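Seating a Hard Disk Drive in a Wall Rack
Kestthorpe Technical Services: Bench Procedures, Section 9

This procedure applies to 3.5-inch and 2.5-inch drives held in carriers and stored in the wall-mounted racks. Staff who have not completed the introductory handling session should arrange one with Idalina Arruda before working on their own.

Before you begin

Shut down the host and confirm that the activity light has been dark for 10 seconds. Put on a grounded wrist strap. Write the drive's serial number on the work sheet.

Check the mounting plate first. It should stand upright against the ribbed panel, with its slots open and free of dust. Run a dry, lint-free cloth along each slot. Do not use compressed air near an installed drive.

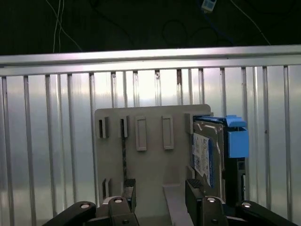 Next, secure any cables that could fall across the work area. Tie them back above the rail and leave enough slack for the connectors to move freely. A cable caught behind a carrier is the most frequent cause of a drive that will not seat, and it should be ruled out before any force is applied.

Fitting the drive

1. Hold the drive by its long edges. Keep fingers away from the exposed circuit board.
2. Compare the capacity on the label with the work sheet. Drives marked 1.0TB go only in positions assigned to that size.
3. Fit the carrier bracket to the edge of the drive and press until it lies flush.
4. Bring the drive up to the rack and line up the carrier with the opening.
5. Slide it in with steady, even pressure. Stop if it tilts or binds, withdraw it fully, and start again.
6. Enter the rack position in the Boltgate log.
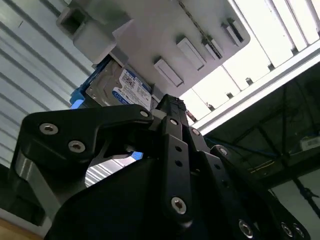
May a drive be stored in the rack without its carrier?
Drives must remain in their carriers at all times while racked. If a carrier is cracked or missing, place the drive in an antistatic bag and request a replacement from Jae-in Ha, extension 342.

Removing a drive

Release the carrier and support the drive with your free hand before it clears the rack. Place it label side up on an antistatic mat. Drives awaiting disposal are to be recorded on Form 112 and kept apart from working stock.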